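Visit Report: Remote Demonstration Work at the Nivbridge Site
July
By Simin Sharifi

The visiting group met at the Nivbridge reception desk shortly before 9:30 a.m. and was taken upstairs by Wilson Chávez, who coordinates demonstration work on the site. The visit had been arranged at the request of our facilities services department. Its purpose was to observe how cleaning and tidying tasks are taught to a two-armed robot, and to form a view on whether our own custodial training staff could contribute to such work at a later date.

The morning began with a short briefing. Nivbridge teaches its robots in two ways. In the first, which the staff call hand guiding, a person takes hold of the arm and leads it through the motion while the joints are left free to move. In the second, an operator works the arms from a control station, and the robot records the camera views together with the position of every joint. The two methods are kept in separate sets. At the time of our visit the remote set for the waste collection task held 1,970 accepted demonstrations, and the hand-guided set held 300.

Mr. Chávez explained the difference in plain terms. Hand guiding is quick to learn and gives a trainer an immediate sense of what the arm can reach. It is poorly suited to work that requires both arms at once, as one person cannot easily lead two arms and attend to the grip as well. Remote control takes longer to learn. A new operator at Nivbridge completes 200 practice runs, none of which are kept, before any recording is accepted.

We were then shown the task itself. It is named Timel in the project records and covers the collection of small waste into a bag and the handling of the bag afterward. The work takes place in an ordinary carpeted lounge area, and the furniture is left where the users of the building have put it. Several members of our group had expected a laboratory with marked positions on the floor. The staff regard the untidiness of a real room as part of the lesson - chairs are moved overnight, people walk through, and the operator must deal with each arrangement as it is found.

A good part of the discussion concerned the wrist cameras. The view from the head is wide, but it does not show the fingertips well when the arm is low or turned. For this reason each demonstration is recorded from the wrist also, and operators are asked to glance at that view before every close approach. The sleeve on the arm tends to gather into folds near the wrist, and operators learn how much of the upper view it will take up in a given posture.
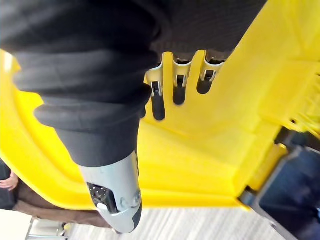
Heriberto Echeverri disagreed on the value of the wrist view for beginners. In his opinion a trainee who is given two views will watch neither properly, and the second should be withheld for the first several sessions. He would also like to see trainees spend one full day on hand guiding before they are seated at the station, so that they know in their own arms how far the robot can turn. Mr. Chávez replied that the order had been tried both ways at Nivbridge and that opinion among the operators remained divided. We record the difference here without taking a position.

The question of speed was raised next. Visitors are often surprised by how slowly a remote demonstration proceeds, and our group was no exception. Operators are instructed to move at a steady pace and to avoid stopping in mid-reach. A pause that means nothing to the person at the controls is recorded along with everything else, and the robot may later reproduce it. If an operator needs to think, the arm is to be brought back to a resting posture first. The same rule applies to corrections. A small correction in the course of a grasp is acceptable and even useful, but a long series of them leads to the run being set aside at review.

Soft materials received particular attention. A thin plastic bag changes shape whenever it is touched, and there is no single correct place to take hold of it. Operators are told to close the fingers on a gathered part of the bag and to keep the other hand free until it is needed. They are also told to vary the grip from one run to the next. We were advised that early recordings in this task had been too much alike, all made by the same two people, and that the robot trained on them did poorly whenever a bag lay differently from what it had been shown.
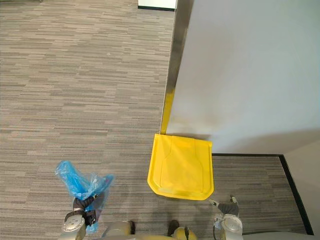 Section 2: Review and Labeling
Text: Fatima Mathebula
Site notes: Socorro Yupanqui

After a break the group moved to the review room on the same floor. Every recording is watched once by a person other than the operator. The reviewer marks the start and end of each step, writes a one-line description in everyday words, and gives the run one of three grades: accept, accept with note, or set aside. The software used for this purpose is called Cilach. It shows the head and wrist views next to each other and allows the reviewer to slow the playback.

We were permitted to try the labeling ourselves and found it harder than it looked. Two members of our group, given the same recording, placed the end of a grasp at noticeably different moments. One had marked the point at which the fingers closed, and the other the point at which the bag left the floor. The Nivbridge guide settles this in favor of the closing of the fingers. The guide runs to many pages and is revised whenever reviewers disagree more than once on the same point. We asked for a copy and were told that an outside version is being prepared.

Language in the descriptions is kept simple on purpose. A reviewer writes "hold the bag with the left hand" and avoids any technical name for the gripper or the joint. The same applies to the objects. If the reviewer cannot tell what an item is, the instruction is to use a general word and move on.

The last item of the morning was a period of observation in the lounge area. Requests to the operator were kept to a minimum, and visitors were asked to remain clear of the arms and to step over cables with care. The part of the task that concerns the inside of the bag is considered the most demanding. The fingers must enter the opening without pushing the sides down, and must take one item while the others stay where they are. A bottle standing upright among smaller things is a common arrangement, and the operator has to decide on which side of it to bring the fingers in.
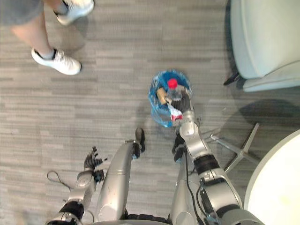
Operators differ in how they use the free arm during this step. Some bring it over to steady the rim, while others hold it well away to the side so that it does not block the head camera. Both habits are accepted. Mr. Chávez noted that the robot seems to gain from seeing the two of them, provided that each run is consistent within itself. An operator who begins with the arm held away should not bring it in halfway through unless the bag has started to slide.

Working conditions were also discussed. A session at the station lasts forty minutes, followed by a rest, and no operator records in more than four sessions a day. Staff reported that tired operators produce hurried grasps, and that the reviewers can usually tell. The chairs and hand controls were supplied by Krūmiņa and may be adjusted for left-handed or right-handed use. Members of our group who tried the controls found the grip comfortable, though the height of the armrests was too great for two of them.

The following points were agreed for follow-up:

- Nivbridge will send the operator training outline and the outside version of the labeling guide when it is ready.
- Our department will propose three custodial trainers for a trial day of hand guiding, with remote control to follow if time allows.
- Mr. Echeverri will put his comments on the order of training in writing.
- Ms. Yupanqui will ask whether recordings made by our trainers could be kept as a separate set, so that they may be compared with the existing ones.

The target for the remote set is 2,415 accepted demonstrations before the next round of training begins. Mr. Chávez expects that some of the remaining runs will be recorded in other rooms of the building, including one with a hard floor - the staff are interested in how far a grip learned on carpet will carry over. We have asked to be told when that work starts.

The group left the building at 12:45 p.m. We thank Mr. Chávez and the operators for their time, and the reception staff for arranging parking on short notice.

Filed under: Site Visits / Robotics and Training
Contact the Facilities Services office | © Facilities Services, all rights reserved | Back to top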